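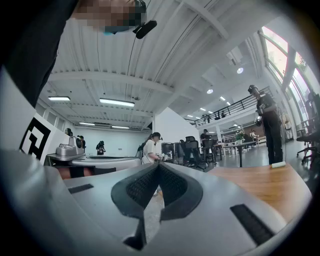

Parnport Site / Teaching and Demonstration Group / Operator Manual, Section 4

4. Recording a demonstration with the hand-held gripper

This section covers recording by hand, using the Itent gripper. For remote control of an arm from the operator desk, go to Section 5. Read 4.1 before your first shift on the floor even if you have used another hand-held unit.

4.1 Before you start

The task is taught by doing it. You hold the gripper, carry out the work with its two fingers, and the recorder stores what the gripper camera sees along with the finger opening and the path of your hand. The robot never sees your arm, so anything you do with your free hand is lost. Do not steady, turn or catch a part with your free hand unless the task sheet says it is a two-hand task.

Several operators work on the floor at the same time, some standing at tables and some walking between them. Agree on your area with your neighbors before you pick up the unit.

You will need:

One Itent gripper, charged
The task sheet for your station
The parts named on the task sheet
The marker board for your station
A login for the Baloch recorder

4.2 Checking the gripper

1. Look at both fingers. The black mesh on the inner faces must lie flat, with no lifted corners.
2. Check the black band along the outer edge of each finger. Replace the finger if the band is split.
3. Wipe the camera window with the dry cloth from the kit. Do not use spray.
4. Press the two rubber strips on the flat top surface with your thumb. A strip that slides needs new adhesive. Tag the unit and take another.
5. Squeeze the trigger fully and let go, four times. The fingers must close and open without sticking.

CAUTION: Keep your other hand clear of the fingers when you test the trigger. The return spring is stiff on new units.

4.3 Setting up the station

1. Stand the marker board upright beside your work area, with the black-and-white square facing the place where you will work.
2. Make sure no chair back, monitor or bag blocks the square. Push chairs you are not using under a desk.
3. Lay out the parts as shown on the task sheet. Clear everything else off the table.
4. On the recorder, choose Station, then Check Marker. Move the gripper slowly from one side of the table to the other. The status line should read FOUND the whole way.
5. If the status drops to LOST, turn the board a little toward you and repeat step 4.

Note: Stations on the window side get strong daylight in the morning. If the recorder shows GLARE, turn the board away from the glass. Don't move the table. Table positions are saved in the station file, and Gaetano Fontana has to re-enter them by hand when one is shifted.

4.4 Recording

1. Stand where you can reach every part without stepping.
2. Hold the gripper with the fingers closed and the camera facing the work.
3. Press Record. Wait for the double beep.
4. Keep still for one full breath, then open the fingers and begin.
5. Work at a steady pace, a little slower than you would with your bare hand. Avoid quick wrist turns.
6. Close the fingers on a part until it stops moving in your grip. Do not keep squeezing.
7. When the task is finished, bring the gripper back to the start position and close the fingers.
8. Press Record again. Mark the take GOOD, RETRY or DROP.

If you drop a part, carry on only when it lands within reach on the table. Pick it up with the gripper and finish the task, then mark the take RETRY. If it falls to the floor, stop and mark the take DROP.

Vary the starting position of the parts between takes. The task sheet shows the limits. Takes that all begin from the same spot will be sent back.

A full set is 300 good takes. The recorder stops accepting takes for a task at 351, counting retries, and you then have to close the set and ask for a review.

4.5 Messages

E-105 Marker not seen for too long. The take is not saved. Repeat 4.3, steps 4 and 5.

E-112 Trigger reading out of range. Let go of the trigger, wait for the beep, and try once more. If the message comes back, tag the unit.

LOW BAT You can finish the current take. Do not start another.

4.6 Ending the shift

1. Close the set on the recorder and wait for UPLOAD DONE.
2. Put the gripper in its Basard charging cradle, fingers up.
3. Return the parts to the tray and the marker board to the rack.
4. Write any tagged units on the sheet by the rack. Tagged units are collected on Tuesday.

Finger and strip part numbers are listed in Section 9.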